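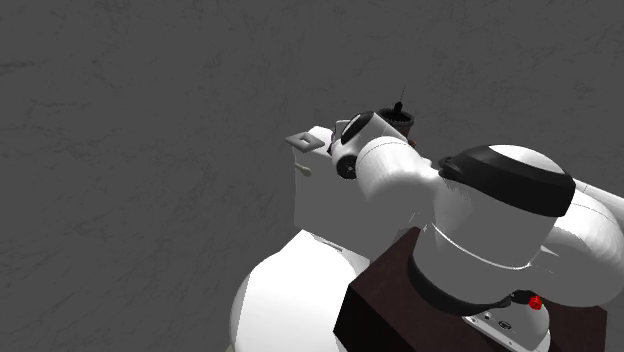
Budgeting for a first arm: what did you forget to put on the list?

quayside_marrow
Evening all. I've been reading this board for a good while and finally have a reason to post, so please bear with me as I do tend to go on a bit. We're a small workshop (ceramics fittings, mostly, plus whatever else comes through the door) and we've been given the nod to plan for one arm, to be bought in October if the sums work. The job is simple enough on paper. Pick up a part, present it to a fixture, put it down in a tray, and do that until teatime.

I've been doing all my planning in simulation so far, just the arm on its pedestal with a few shapes to work round and a great big plain floor, and I've grown very fond of it. My difficulty is that I now have a lovely model and a very thin spreadsheet. The quote from Drukbridge covers the arm, the controller and delivery. I've added 900 for a pedestal and 12 months of support. What else should be on there? I'd much rather be told now than go back to the boss with my cap in my hand.

tansy_and_bolt
Welcome! Lovely to see someone asking before the order goes in, most of us (me very much included) did it the other way round. The big one for me was the gripper. I'd put down the price of the gripper itself and forgotten the fingers, the mounting plate, the cable, the air line, the valve, and then a second set of fingers once I'd bent the first. Put a line in for each of those even if you only write a guess next to it.

After that, guarding and the risk assessment. Whatever the brochure says about working alongside people, you have to assess the whole job, including the part it's carrying and whatever it's holding it with. We paid somebody to come and do ours with us and I'd do the same again tomorrow.

hob_nettle
Agree with all that, and I'd take a hard look at the 900 for the pedestal. Is that bought or made? A pedestal needs to be heavy or bolted down, ideally both, and if your floor is anything like ours you'll be paying for someone to drill it and set the anchors properly. In the model the floor is flat because you drew it flat. Ours slopes towards a drain!

quayside_marrow
Oh dear. Ours slopes as well, now you mention it, towards the roller door. The 900 was for having one welded up by the chap who does our racking. I hadn't thought about the anchors at all, so thank you, that's going in tonight.

palefinch
I'm going to be the grump, sorry. I think you can spend far too long in simulation, and it makes people spend money in the wrong places. We modelled our cell for 6 months. Beautiful, it was. Then the real parts came in with burrs on them and stuck together in the tray, and none of that had been in the model. I'd say get the arm in early, even a second-hand one, and learn on that with a bit of cardboard and some tape.

tansy_and_bolt
I do see what you mean, but I can't go along with all of it, palefinch. The sim saved us from buying the wrong size. We had our hearts set on the smaller Trulitz and it could reach everything perfectly well on paper, but once we had it in the model the elbow kept coming round into the side of the fixture. You can't see that from a reach figure. We went up a size and I've been glad of it ever since. It cost us a few evenings and a lot of tea.

palefinch
Fair enough for reach and collisions, I'll give you those. I'd still not use it for cycle times. Whatever the model tells you, ask yourself what happens while it waits for the gripper to close and for somebody to swap the tray. If the payback sum depends on the simulated time, I'd do the sum again with a gloomier number.

hob_nettle
Somewhere between the two of you is where I'd land. Use the model for where things stand and which way the links swing, and use a sample tray of real parts for everything else. Quayside, would Drukbridge run your parts for you before you sign? Ours did a trial when we asked nicely, and we took 100 pieces along in a biscuit tin, the ugly ones as well as the good ones. It was far and away the most useful morning of the whole business.

quayside_marrow
I didn't know you could ask for that! I'll ring them. And palefinch, I don't mind a grump in the least, I've a horrible feeling my payback line is straight out of the simulation. I shall redo it.

While I've got you all, is anybody running the Storik software? It's an extra on the quote, paid yearly, and I can't tell whether it's something I need or something nice to have.

millrace_jo
Storik user here, hello. It's pleasant to work in and the support people are patient with daft questions (I've asked them plenty). For one arm doing one job, though, I'd leave it off in the first year. The controller's own software will do pick, present and put down perfectly well. Palamarchuk do a two-day course that isn't tied to any one make, and I'd put the money towards sending two of you on that. Do send two. We sent one and then he went on holiday.

tansy_and_bolt
Seconding two people, and put their wages for those days on the sheet as well. Also spares: a cable for the teach pendant, and a handful of whatever your gripper pads are made of.

quayside_marrow
You've all been so kind. Right, the new sheet has separate lines for the fingers, plate, air, valve, anchors, drilling, risk assessment, guarding, training for two, wages for the training, and spares. Storik has gone down to year two with a question mark. It's a much longer list and a rather bigger number, but I feel a good deal happier about taking it upstairs. I'll ring Drukbridge in the morning about the trial and report back.

hob_nettle
Do! And check where your air comes from before you ring, they'll want to know the pressure at the far end of the pipe.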